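Parkville Money Notes
Posts by Lok-yiu Chiu
09/04/2026

Print this thread | E-mail this thread

1/ Good morning, everybody. I've had a pile of messages about why your savings account pays so little when you keep reading that rates are "high," and I promised I'd sit down with a cup of tea and try to answer properly. It's going to be a long one, so settle in (or come back after dinner, I won't mind!).

2/ Start with the thing that trips most people up. The rate the central bank sets is a rate for banks. It shapes what they earn on money they park overnight and what they pay to borrow from each other. Your passbook account isn't wired to it. Your bank looks at that number, looks at you, and decides how much of it to share.

3/ And how much it shares depends an awful lot on how badly it wants your deposit. A bank that's already flush with cash has very little reason to chase more. A bank that's been lending like mad and needs funding will put a banner in the window. Same town, same week, wildly different rates.

4/ Economists call the share that gets passed along the "deposit beta," a phrase I'd happily never type again. If the policy rate goes up one full point and your account goes up by 30 hundredths of a point, your beta is 0.30. For plain checking accounts it can be close to zero, and it stays there for years.
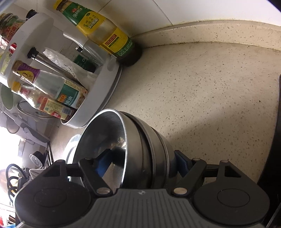
5/ Now the part that gets people hot under the collar, me included. Loan rates tend to move faster than deposit rates when things are going up. If you have a credit card or a home equity line, you'll likely see the increase on your next statement or two. Your savings account gets around to it when it gets around to it.

6/ I used to think this was plain greed, and I wrote a rather cross newsletter saying so. My old colleague Chi-keung Yip talked me down a bit. He spent a long career on the deposit side, and his point was that a bank carrying a lot of old fixed-rate mortgages is still collecting the old low payments on them. It can't pay everybody the new rate out of yesterday's income.

7/ I think he's half right, and he knows I think so. It explains why a bank is slow for the first year. It doesn't do much to explain the third year, by which time a good many of those older loans have been paid down or replaced and the savings rate still hasn't budged.

8/ What does seem to move it is customers leaving. I know that's a dull answer. But most of us opened an account when we were nineteen or when we moved to town, and we've never looked at it again. The bank knows that perfectly well. Money that sits still is cheap money, and they price it that way.

9/ So, a homely example. Say you keep $4,000 in a regular savings account paying next to nothing. At 3 percent you'd earn $120 over a year, before tax. That isn't going to change your life, but it's a couple of tanks of gas and a nice lunch, and I'd sooner it went to you.
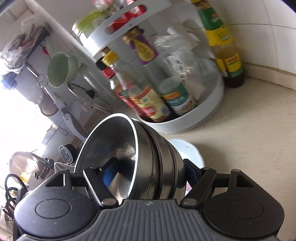 Bowls on their side on the counter, with the spice rack behind.

10/ Several of you asked whether that means the central bank's decisions don't matter to savers at all. Oh, they do! They set the ceiling more or less. When the policy rate was near the floor, you could shop around all day long and come home with very little. The shopping only pays when there's something to share out in the first place.

11/ Which brings me to cuts. I'd expect the whole business to run in reverse, with one unkind difference: savings rates at the generous banks come down quickly. An advertised rate on an ordinary savings account is a rate for today. They can lower it tomorrow morning and tell you by e-mail.

12/ A certificate of deposit does lock your rate in, and I'm fond of them for money with a date on it, such as next spring's property tax. Do read the early withdrawal penalty first. I've seen a few that eat several months of interest, and if you haven't earned that much yet they may take the rest out of what you put in.

13/ Somebody asked about inflation, and fair enough. If prices go up 4 percent and you earn 3, you've lost a little ground even though the balance looks bigger. I still say 3 beats nothing. You lose less ground, and your rainy-day money has a job other than growth: it has to be there when the water heater goes.

14/ I put the rate question to readers of the newsletter back in March and 154 of you wrote back, bless you. Nearly 120 couldn't say what their savings account paid without going to look it up. I couldn't have told you mine, either. I went and checked that same evening and then moved the money, feeling rather sheepish.

15/ If you do just one thing after reading all this, find the number on your latest statement labeled "annual percentage yield." Then look at what two other insured banks or credit unions are offering. Check for minimum balances and teaser periods while you're at it.

16/ I'll get to the questions about money market funds in another thread, as they work differently and I've gone on long enough. Mr. Yip has offered to check my arithmetic on that one. Keep the messages coming, and thank you for reading all the way down here.

Recent threads
What a flat yield curve means for your mortgage
Chi-keung Yip on how banks set CD rates
Reading the jobs report without a headache
Why Parkville rents lag the national figures
Your letters on credit unions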